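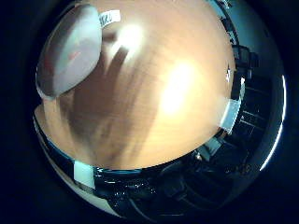

Tan surface, Tasik Room

Laryea Street Toy Library
Minutes of the general meeting held January 30, 2025, Tasik Room, ground floor

The meeting opened at 6:35 p.m. The chair noted that enough members were present to vote.

1. Minutes of the last meeting
Approved with one correction. Under "Puzzles," the word "discarded" should read "set aside for sorting." The secretary will fix the file copy.

2. Matters arising
The side door lock has been replaced and new keys were handed out. Members who still hold an old key may throw it away.
The sign for the parking area has not been ordered. Carried over.
The letter to the landlord about the radiator was sent. A reply came saying a plumber would be booked, with no date given. The secretary will write again.

3. Money
The account stood at $3,153 at the close of the year. The main costs were rent, insurance and replacement batteries. Late fees brought in very little, as expected after the change made in August.
A member asked if the insurance covers toys while they are out on loan. It does not. It covers the room and what is on the shelves. The loan form says this on the back, but the print is small. Agreed to move the wording to the front when the forms are next printed.
The report was accepted.

4. Lending software
The trial of Vuketti ends next month. Desk helpers said it is faster than the card box for returns but slow for new sign-ups, and that it logs out if left alone for a few minutes. One family was sent a reminder for a toy they had already brought back. The toy was found on the shelf and the record was corrected.
There was a long discussion on keeping the cards as a backup. Some felt that doing both is double work. Others did not want to depend on the room's internet, which was down twice before the holidays.
Motion: to take Vuketti for one year and keep the card box through the end of August. Moved, seconded and carried, 2 against.

5. Soft toys
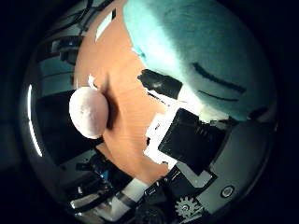
Mint-teal plush and pale pink egg shape

The question of lending soft toys was held over from the last meeting. At present they are accepted as gifts but stay in the room for play. Several families have asked to borrow them.
Points raised:
— Washing. Larger items do not fit the machine in the hall, and some cannot be machine washed at all.
— Labels. Sew-on labels hold up better than stickers but take time.
— Attachment. A child may not want to give the toy back. A member said the same is true of trucks, and that parents can decide for themselves.
— Storage. Lidded bins would be needed.
Motion: to lend soft toys for a trial period, one per family for up to 2 weeks, machine-washable items only. Moved, seconded and carried with no votes against. Items that cannot be washed will stay in the room as before.

6. Shelving and bins
A quote was received from Zimport for wall shelving with fitted bins. Delivery is included but fitting is not. It was felt that the price was fair but that a second quote should be had before spending that much. Agreed to buy lidded bins for the soft toys now, up to a limit of $100, and bring the shelving back to the next meeting.

7. Opening hours
The late opening has been quiet since the clocks changed. Agreed to leave it in place until spring and look at the desk log then.

8. Other business
The box of loose game pieces is full. Members are asked to look through it before opening another bag of spares.
The kettle trips the breaker if the space heater is on. Please use one at a time.
A request to hire the room for a birthday party was declined under the terms of the lease.

The meeting closed at 8:10 p.m. The date of the next meeting will be posted on the door.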